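Re: [arm-users] Ultosero wrist camera kit – worth the money?

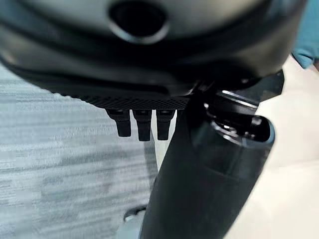

From: Cherry Mae Aquino
To: arm-users
Date: 25 Nov 2024

On the question of the Ultosero kit, we have had one on the bench at Flarnemwood since July, so I can answer most of this. Your points in order, with the quoted text trimmed.

> We are looking at the Ultosero wrist camera and gripper kit for a
> small pick-and-place cell. Priltel have quoted us 1,560 for the
> complete set, or 500 for the camera module and bracket on their own.
> Has anyone run it for longer than a demo? I am mainly interested in
> how much of the workspace you lose to the gripper body, whether the
> calibration holds, and what the software is like. The data sheet
> says very little about any of these.

Price first. We paid the same for the complete set, so Priltel have not moved. The bracket in the camera-only option is drilled for the Ultosero gripper and nothing else. If you mean to keep your present gripper you will need an adapter plate, and ours took two attempts to get square.

Workspace lost to the gripper body: a lot. The camera sits close in, and in the default mounting position the dark housing takes up most of the top of the view, out of focus for the greater part. The textured strip on its lower rim is sharp, and so are we all, by now, on the exact shape of the fingertips below it. When the arm folds back, one of its own segments can come up on the right and cover much of that side as well. You can still see what is behind the fingers, but only in the gaps and to the left. If your detector was trained on clear overhead views it will not like this. We mask the fixed part of the housing and drop any detection which touches the mask. The moving segment needs a mask worked out from the joint angles – a static one is no use there.

Motion blur is the other thing to budget for. With the auto exposure left on, carpet turns into streaks at quite modest wrist speeds. Fixing the exposure by hand and adding a lamp improved matters, but we still stop the arm before taking any measurement. I would not use this kit for tracking on the move.

Calibration: it holds if you leave the mount alone. We have redone it 4 times, and on 2 of those occasions the cause was somebody loosening the bracket to get at the cable. Mark the bracket position with a scribe before you take it off. The supplied target is printed on thin card and will curl, so glue it to something flat.

Software: the driver is fine. The setup tool is less so. It writes its settings to the user's home directory and ignores the path given on the command line, and it does not warn you when the saved calibration belongs to a different unit. I reported both to Ultosero. The path problem is listed as fixed in the next release; I have had no answer on the other.

> Would you buy it again, or go for the Collado unit?

For slow picking of small parts, yes, I would buy it again. The fingers are good, and swapping them takes one hex key. For anything needing a wide view I would look at the Collado unit, which mounts further out on a stalk. The stalk adds to the swept volume, so check your clearances before ordering. We had it on loan for too short a time for me to say anything useful about its calibration.

I can send the masking script to anyone who wants it. It assumes our joint numbering, so read the header first.

Cherry Mae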